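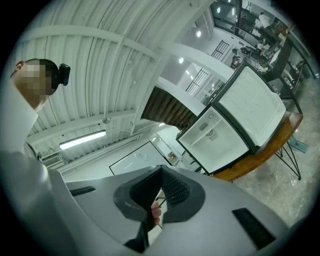 The room came with a small refrigerator, and the refrigerator came with a smell. The woman from the Bramon agency had not mentioned it. She gave me the key, and she told me the code for the gate, 3436, two times, slowly, as if my ears were new to the country also.

I opened the door of the refrigerator and left it open all afternoon. I washed the walls inside with vinegar and warm water, then with baking soda, then with vinegar again. My mother in Palia always did it in this order. On the side there were two stickers with printed words, and the sponge went around them carefully. I do not know why I was careful. Perhaps because someone had put them there straight.

The ceiling was curved metal, and when the rain started I understood what kind of winter I would have. Every drop was a small nail. I turned on the long lamp and the room became white like a clinic, except for the part of the ceiling with brown wood. I decided that I would put my bed where I could look at the wood.

At six o'clock the man from room 214 knocked. He had a bag of onions and a piece of cheese in paper.

"Is it working?" he asked.

"It is clean," I said. "I have not asked it yet to be cold."

He laughed, and then he put his head almost inside, like a doctor, and smelled. He stayed there a long time.

"Fish," he said. "The one before you was working at the harbor in Morholm. He brought home herring every night."

"And where did he go?"

"Back, I think. Or farther." He pulled his head out. "He owed me for a kettle."

We sat on the floor and ate the cheese, since I owned no chair. He told me which shower has hot water and which bus driver waits when you run. I told him about the train, and that I had paid 795 for the first month. He said a bad word in his language, and it sounded so friendly that I asked him to repeat it.

When he left, he forgot the onions. Or he did not forget them, I was not sure. I put them on the one shelf of the refrigerator, pushed the door shut, and stood with my hand flat on it. After a minute something inside began to hum.

In the morning the milk I bought was cold, and it tasted a little of herring — and also, now, of onion.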